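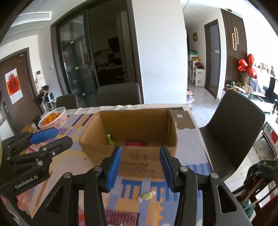 Uma caixa de cartão aberta e um rebuçado ainda em cima da toalha, na sala de jantar dos organizadores.

Caixa de doces de Flaltovness volta a encher-se, um rebuçado de cada vez

8 de novembro de 2018

A recolha de doces do bairro de Flaltovness arrancou esta semana com a solenidade que o assunto merece, ou seja, à mesa de jantar. O regulamento, que este ano chegou às 2 páginas, estabelece que cada caixa deve seguir para a Pakport com doces embrulhados, de preferência variados, e sem bilhetes a pedir a devolução do papel de prata.

Rafia Rana, que coordena a iniciativa pela associação Jikley, admite que a parte difícil é chegar ao fim com alguma coisa lá dentro. "No ano passado tivemos 101 inscrições e uma quantidade notável de gente que só vinha provar", conta. Desta vez, quem embala assina uma folha. A folha não impede nada, mas intimida.

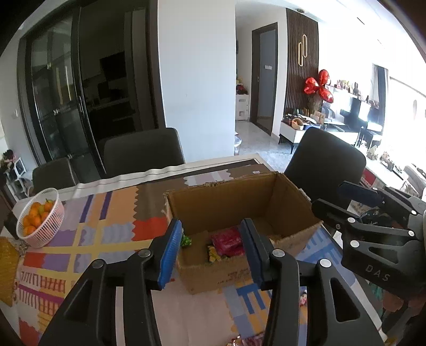 As tangerinas foram motivo de debate. Uma parte dos moradores queria juntá-las aos doces, por uma questão de saúde pública; a outra lembrou o que sucede a uma tangerina esquecida numa caixa de cartão até janeiro. Venceu a segunda, e a fruta fica para consumo de quem trabalha, com direito a levar alguma para casa se sobrar. Não costuma sobrar.

Quanto à toalha, que tem mais cores do que o orçamento da associação tem euros, Rana garante que não está à venda, apesar de já lhe terem perguntado. As entregas podem ser feitas até dia 11, depois das 8 da noite, na sede da Jikley. Aceitam-se rebuçados, caramelos e chocolates. Os de alcaçuz, segundo o regulamento, "serão avaliados caso a caso".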